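# How a Robot Arm Learns from Examples

When you learned to tie your shoes, somebody probably showed you. You watched, you tried, and you tried again. Some robots learn in a similar way. They need to be shown a job many times before they can do it alone.

At the Sukismont lab, a team is teaching a robot arm to pick up vegetables. The learning program is called Porna. It starts out knowing nothing about kitchens, so people have to collect examples for it.

One example is one try at a job, from start to finish. Lovisa Tangen steers the arm with a hand controller. The computer writes down how every joint moves and saves pictures along the way. Most tries last 15 seconds.

A lot of the practice happens in a simulation, a make-believe kitchen inside a computer. It works a bit like a video game. If the arm knocks something over, Lovisa presses a button and starts again - there is no mess to clean up.

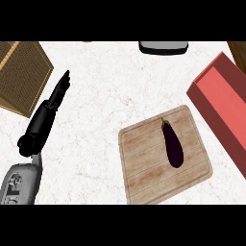 *The robot arm and an eggplant on a cutting board, in the simulated kitchen.*

Between tries, the computer changes things. It may turn the board a little or move the vegetable to a new spot. If the eggplant were always in the same place, Porna might just learn to reach for that place. It has to learn to look for the eggplant.

Nadja Eberhard checks the examples. She watches each one and puts it in one of 3 groups:

- **Keep:** the arm did the job.
- **Fix:** the job was done, but the label is wrong.
- **Leave out:** something went wrong with the recording.

A label is a short sentence that goes with an example, such as "pick up the eggplant." It tells Porna which job the movements belong to.

On a good day the team records 80 examples. By November they had 3459. Porna goes through all of them, again and again, and slowly gets better at guessing which way the arm should move next.

Then comes a test. The team sets up a kitchen Porna has not practiced in, and Lovisa puts the controller down. If the arm misses, Nadja writes down where it went, and the team records more examples like that one.

**Word to know**

*Simulation* - a copy of a place or an event, made with a computer.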